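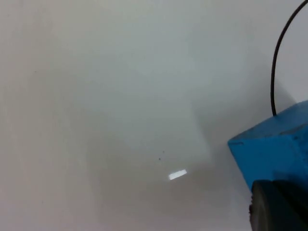

Why does the bread made with the Tolatik rye flour come out sticky in the middle, even after a full bake?

Most probably the dough is not sour enough when it goes into the oven. Rye has a lot of amylase, and if the acid is low, the enzyme keeps eating the starch while the loaf is heating. The inside then stays like glue.

October, test kitchen notes, second batch of the rye work

Started at 6:40. Starter was fed last evening with 200 g flour and 200 g water, left on the shelf by the window. In the morning it smelled more like yogurt than like vinegar, so I think the night was too cool for it. Uliana says the same happened to her when the heating was off.

Split the starter in two jars. Jar A went directly to the dough. Jar B got one more feeding and stayed in the proofing box until noon.

Dough for each loaf:

- rye flour (Tolatik, whole) 600 g
- water, warm
- starter from the jar
- salt 12 g
- caraway, only a pinch, Bohdan does not like it

I forgot to write the water for loaf A. I poured it from the blue jug and stopped when the dough looked like wet clay. For loaf B I used the scale and tried to get the same feeling in the hand, but of course this is a weak comparison. Next time water is weighed first, before the flour bag is open.

Loaf A: rose slowly, small cracks on top, went in the oven a little early because Bohdan Onyshchenko needed the oven for his buns. Crust good. I cut it after 8 hours, and the knife came out with a gray line of paste on it. Taste is flat, a bit sweet.

Loaf B: more sour smell already in the tin. Cracks were wider and the flour on top opened in a nice pattern. Knife was almost clean. Taste is better, but there is a dense strip near the bottom – maybe the tin was too full, maybe the lower heat is weak. The oven from Clerner has this problem on the left side also with wheat.

Questions for myself:

Did I cut loaf A too soon? Tkachenko's old recipe card says to wait until the next day, wrapped in a cloth. I will keep the second half of both loaves in cloth and cut again tomorrow morning.

Is the flour different from the last bag? The Lilleck mill flour had a falling number printed on the paper, this one has nothing. Uliana Stetsiuk will write to the supplier and ask.

To do: find the pH strips (they were in the drawer with the lames), wash jar A, and put the second rack in the oven before the next bake. Jar B stays as the main starter, please do not throw it out.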